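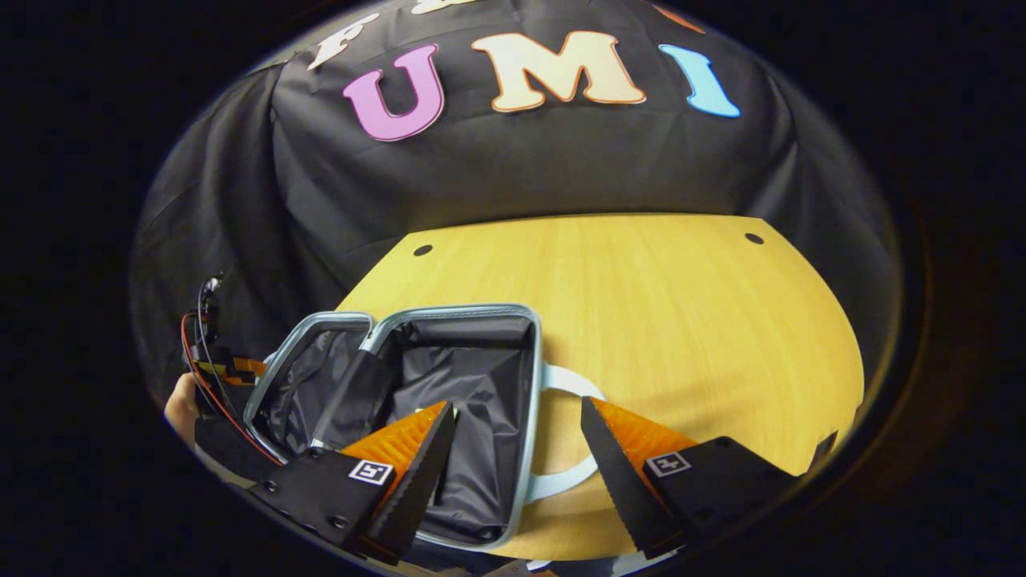

How does a robot learn to pick things up?

A robot can learn from recordings of people doing the same job. A person does the job many times while a camera records it. A computer then looks for patterns in the recordings and uses them to work out how the robot should move.

This page explains how the recordings are made. It is based on the open day held at the Clira workshop in Wamdale on October 5, 2023. Words that may be new are listed at the end.

Why picking things up is hard

When you lift a cup, your brain handles a long list of small problems. Your eyes find the cup. Your arm moves toward it and slows down before it gets there. Your fingers open wide enough, then close. Your skin tells you how hard you are squeezing.

A robot has to be given a way to do each of these steps. For some jobs, a programmer can write every step as an instruction. A factory arm that moves the same metal part to the same spot all day can work like this. The part is always in the same place and always has the same shape.

A home is different. Cups are left in different spots. Cloth bends. A folding basket changes shape when you push on its sides. Writing instructions for every case would take too long, so engineers use recordings.
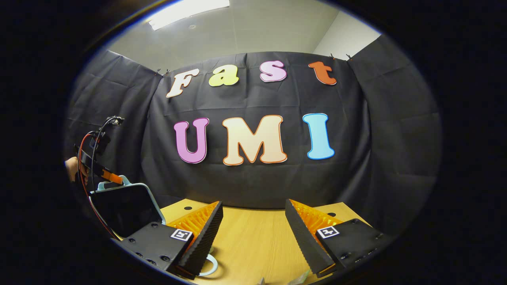

Nomvula Nel
Education Writer, Clira Workshop, Wamdale

The hand-held gripper

The main tool at the open day was a hand-held gripper. A gripper is the part of a robot that does the work of a hand. This kind is not attached to a robot. A person holds it by the handle and uses it to grasp objects.

It has two fingers. They move toward each other to grasp and away from each other to let go. Your own hand has five fingers and many joints, so using a gripper feels clumsy at first. Hold a pencil between two rulers and you will get the idea.

The fingers have ridges on them. Ridges help with grip in the same way that the pattern on the bottom of a sneaker does. Bendy fingers can also press against an object and change shape a little to fit it. A hard, flat finger touches a round object in only a small area. A softer finger touches more of it, and the object is less likely to slip.

Why not just use your hand?

A recording of a bare hand is harder for a robot to copy, as the robot has no thumb and no palm. If the person uses a gripper with two fingers, and the robot has a gripper with two fingers, the movements match much better. The person is also forced to solve the problem the way the robot must. If an object cannot be lifted with two fingers, the person finds that out first.

What the camera sees

The camera rides on the gripper, so it goes wherever the gripper goes. It has a fisheye lens. This lens takes in a very wide view and squeezes it into a circle. Straight lines come out bent, which is why the table edges curve. The corners of the picture are black because the circle does not reach them.

A wide view is useful. The camera can see the fingers, the object and much of the room at the same time. The computer needs all three.

The fingers show whether the gripper is open or closed.

The object shows what the job is.

The room shows where the gripper is. As the gripper moves, things in the background shift across the view. The computer tracks these shifts and works out the path of the gripper from them. A plain, blank wall is difficult to use for this, as every part of it looks the same. Large letters on a dark cloth have clear edges and are easier to follow.

The square markers

Look for the small black-and-white squares on the sides of the gripper. There is one for each finger. Each square has a blocky pattern that a computer can find quickly, even when the view is bent by the lens.

The computer measures how far apart the two squares are. If they are far apart, the fingers are open. If they are close together, the fingers are closed. No extra sensor is needed for this measurement.

What happened on the open day

Visitors came in groups of 16. Engineer Sipho Matlala gave a short talk, then each group went to the tables. One job used a folding basket with a wire rim and a black lining. Visitors were asked to take hold of the rim, move the basket a short distance and let go.

Each try followed the same order:

1. Put the object at its starting place.
2. Hold the gripper still above the table.
3. Start the recording.
4. Do the job at an even speed.
5. Let go of the object and move the gripper away.
6. Stop the recording.

Step 4 caused the most trouble. Many visitors moved quickly toward the object and then stopped to adjust. Kgomotso Nkuna, who ran the tables, asked them to slow down. A fast movement can blur the picture, and a blurred picture is hard for the computer to follow.

The camera saved 30 pictures every second. A try lasting 10 seconds therefore made 300 pictures. By the end of the open day, the visitors had made 262 recordings.

What happens to the recordings

First, a person checks them. Recordings in which the gripper was hidden, or the job was not finished, are put to one side. The rest go to the computer.

The computer compares what the camera saw with how the gripper moved next. It does this again and again for all the recordings. The result is called a policy. A policy is a set of rules, stored as numbers, that takes in a camera picture and gives out a movement.

The policy is then tried on a robot arm. The first tests are done slowly, with a person standing next to the stop button. If the robot keeps missing in one part of the table, more recordings are made in that part.

Does the robot understand the job?

It does not understand it the way you do. It has no idea what a basket is for. It has learned that certain pictures go with certain movements. If something new appears, such as a basket of a very different shape, it may make a mistake. Varied recordings help with this, and so it is useful to have many different people make them.

Word list

Fisheye lens: a lens that shows a very wide view in a round shape.

Gripper: the part of a robot that grasps objects.

Marker: a printed pattern that a computer can find easily.

Policy: the rules a robot uses to choose its next movement.

Sensor: a part that measures something, such as distance or force.

Text checked by Hendrik Hendricks, Clira Workshop. Teachers can ask for a printed copy at the Wamdale front desk.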